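Home | Papers | Data | Contact

4.2 Hanging and unhanging

Of the 20 chores in the Emico suite, folding gets the press and hanging gets the failures. We gave each policy five attempts per chore and two hours to think about what it had done.
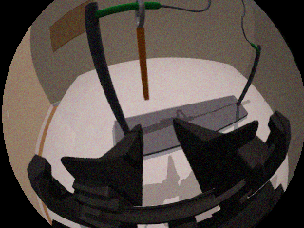 Figure 4. Hanging task in simulation, gripper view.

Rolten, our baseline, treats a hook as a rumor. It reaches for the nearest large thing, and with a long orange-brown handle hanging from a green sleeve, the nearest large thing is often the thick post. Hyun did better on 4 of the chores, mostly those a patient toddler could manage. Neither is ready for a real kitchen.

Related
Isutus: grasping thin handles
Wiping tables, revisited

Contact the authors | Copyright Emico | Back to top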